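Skadden Stores: twenty questions across the counter

January 28, 2023

The shop at Skadden has been open every day but Christmas for 16 years under its present owner, who would prefer that her name was left out of this. "Everyone who needs to know it knows it," she says. She agreed to talk on a Saturday afternoon, once the papers had gone and before the bus from Sondesley came in.

She did not grow up in a shop. Her first job was in the wages office at a carpet works in Sondesley, and she stayed there until it closed. The lease on the shop came up the same winter. She had never ordered stock or dealt with a wholesaler.

"I could add up, and I was used to people complaining about money," she says. "I thought that would do. It did for the first week."

The first year was hard. She bought too much bread and not enough milk, and she took on a line of greetings cards that she was still selling off five years later. The freezer that came with the lease failed in November, on a Sunday, and she gave away what she could along the row before it spoiled.

"People still mention the fish fingers," she says.

Skadden has 145 houses, and she reckons she sees someone from most of them in a week. The pub shut before her time and the school takes fewer children than it did, so the shop has ended up with jobs that are not really a shop's. She holds spare keys. She takes in parcels. There is a board by the door for lost cats, hedge cutting and lifts to the hospital, and she takes the cards down herself when they are out of date.

I asked whether she minded that side of it.

"Not the parcels. I mind the parcels when it's a mattress."

The bus is a bigger worry. The 106 used to run every hour between Sondesley and Plirau, and now it runs five times a day, with nothing after six. She thinks the change has helped her trade a little, as people who cannot get to the supermarket buy from her instead, but she does not like gaining by it.

"They come in for one onion and they're cross, and I don't blame them. It's dearer here. I can't buy onions the way a supermarket buys onions. I tell them what I paid if they ask."

She gets up at half past four for the papers. There are fewer of them every year, and two of the people who have one delivered cannot read the print any more. One has the headlines read out by a neighbour. The other does the crossword from memory, or says he does.

What sells has changed as well. Tinned fruit has gone down to almost nothing. Eggs come from a farm on the Plirau road and are usually gone by Friday. She stopped stocking cigarettes for a while and had to bring them back. Cold drinks do well whatever the weather, and she puts that down to the walkers and to the children off the school bus. 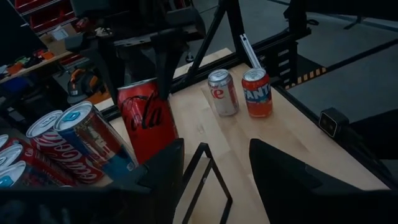 "You learn not to have opinions about what people buy," she says. "I had opinions at the start. A man came in every day for a pork pie and I once said something about salt. He went to Plirau for his pies until Easter."

Her electricity bill is what she talks about longest. She has turned off one of the two fridges and moved everything into the other, and the shop now opens with half its lights on. She has put prices up twice and says she felt sick doing it both times. There was talk of a grant for village shops, and she filled in the form, but she has heard nothing back.

The lease has two more years to run. Her daughter does not want it and she has not tried to persuade her. She would like to see it go to someone who would live over it, as she does, so that there is a light on upstairs in the evening.

"I'd stay on and do the papers for them," she says. "I'm awake anyway."

The bus came in ten minutes late. Three people got off it, and two of them wanted stamps.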